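Home News Food People Archive Contact

Inna Ostapchuk has run the Kershaw Street supper club in Plestham for nine years. She cooks in her own kitchen, and on most nights she feeds five people.

"I never wanted a restaurant," she says. "I worked in one in Grulberg and I saw what it did to the owner. He was there at six in the morning and he was there at midnight."

The first supper was for neighbors. She made dumplings and a beet salad and charged for the groceries. Since then she has written down every menu in a set of school notebooks. There are 396 of them now, and she repeats a dish when guests ask for it.
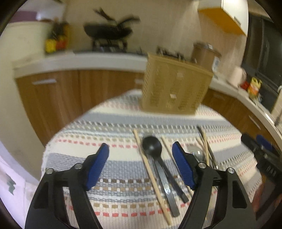
Learning to charge

Money was the hard part. For two years she undercharged, until a regular guest, Alvar Bråten, sat down with her receipts.

"He told me I was paying people to eat," she says. "I raised the price the next week and lost one couple. They came back in June."

Her waiting list stands at 154 names. She has turned down offers to move to a bigger place - the last was a former bakery with a long lease.

"I can talk to five people while I cook. With twenty I would be in the back, shouting."

She shops the same morning and plans around what is cheap. Noodles and soups fill most of the winter menus. Dessert is usually fruit. 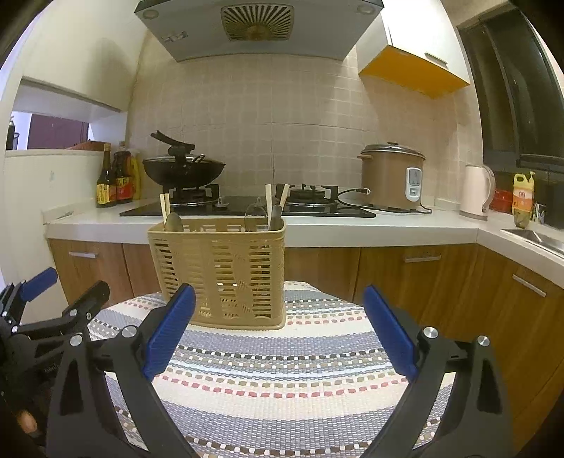 Chopsticks and spoons in the utensil basket.

Ostapchuk will take a break after the supper on 30th June to visit her sister. Bookings reopen when she gets home, and she hasn't picked the date.

"I'll call people," she says. "I have all the numbers in the notebook."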